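# The bedroom station was the useful part

Onura held its open day on Tue 18 November, and most of the visitors spent it in the main hall. The hall had a fixed arm sorting parts into trays, a scheduled talk, and a screen with a success counter. I watched the arm for two cycles and then walked over to the apartment on the second floor, where the company records manipulation data with hand-held grippers. I stayed there for most of the afternoon. My argument is that the apartment should have been the main demonstration, and that other companies holding open days should arrange theirs the same way.

The arm in the hall is a finished result under chosen conditions. The trays are rigid, the parts are rigid, the lighting comes from overhead panels and the background is matte gray. A visitor learns that the arm can do the job in front of it and has no means of estimating how it would do on anything else. Preben Mogensen, who runs the hall, was clear about this when I asked. The cell has been tuned since July and the part set has not changed in that time. He would not quote a figure for unseen parts and I think he was right to refuse.

The apartment shows the input side. An operator holds a gripper in each hand, moves objects with it, and the recording becomes training material. There is no success counter. What a visitor can judge is the range of objects, surfaces and light the system will be trained on, and in my opinion this says more about the eventual product than a clean run in a cell.

The station I spent longest at was the bedroom. Ginette Sandhu, who plans the sessions, works from a list of 21 tasks per room, and each task is repeated with the objects moved between takes. The bed tasks involve small household items on a soft sheet with a heavy blanket pushed to one side. The items had not been selected to be easy: packing tape, a light blue and white packet, something wrapped in clear plastic. Tape on its edge is a reasonable grasp on a table. On plush bedding the surface gives, and the lower finger edge can drag the pile before it touches the roll. Clear plastic is a familiar problem for any vision system, and it was being recorded with a bright window on one side of the room. 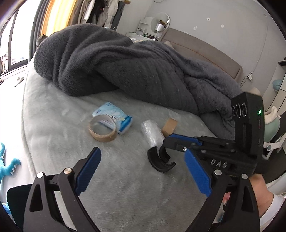
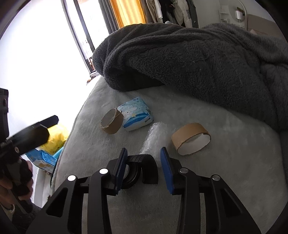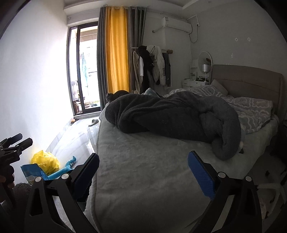 *Bedroom station, Onura open day. All three views are from hand-held grippers with blue finger pads; the dark gray blanket is on the bed in each.*

The window deserves a paragraph to itself. It is overexposed in every view, and the yellow-orange curtain next to it is bright as well. A production engineer would ask for blinds. I would leave them off. A home robot will be used in rooms with windows, during the day, and a policy trained only on even light will have to be corrected later at greater cost. The same applies to the clothes hanging by the curtains, the round mirror on the dressing table and the yellow plastic bag on the floor. The cat on the bed belongs in this category too. A cat is an object the model needs to have seen and needs to leave alone.

Driss Salem, who was visiting from Pritari, disagreed with me on the landing afterward. His position is that clutter in training data is acceptable only when it is controlled, and that an uncontrolled room gives you variation you cannot describe. If the model fails near a mirror, you want to know how many takes contained a mirror and at what angle. Onura does not label its backgrounds at present. I accept the point about labels. I do not accept the conclusion, which would push collection back toward the gray cell. Labels can be added to a recording afterward. A background that was never recorded cannot.

There are fair objections to the station itself. The first concerns the operator's wrist. A person holding a gripper corrects continuously and without noticing, and some of those corrections are outside what a mounted arm can reproduce at the same speed. Achilleas Lambrakis, who handles the trajectory filtering, told me that takes are rejected when the motion exceeds the limits of the target arm, and that the rejection rate for bed tasks is 11 percent against 4 percent for tabletop tasks. I would have liked that pair of figures on a poster in the hall. It is more informative than the success counter.

The second objection concerns contact. The finger pads are ridged, and a ridged pad on a plush sheet behaves differently from the same pad on cardboard. A camera near the fingers records geometry well and force poorly. I asked whether the grippers log grip force and was told that this is planned. Until it is done, claims about soft objects should be modest, and the blanket folding shown on the company's slides should be described as a visual imitation result.

The third is a matter of presentation. Only 8 people could stand in the apartment at one time, there was no schedule on the door, and the operators had evidently been asked to keep working without commentary. Several visitors looked in, saw someone holding two black grippers over a bed, and went back downstairs. A monitor in the corridor with the live gripper view would fix most of this, and a printed task list would fix the rest.

Ívar Østergaard is organizing the next open day and has asked for comments in writing. Mine are as follows. Put the collection rooms first on the route. Show the rejection rates by task type. Let visitors place the objects themselves between takes, including ones from their own pockets. Keep the arm in the hall if sponsors want it, and post the date on which its part set was last changed.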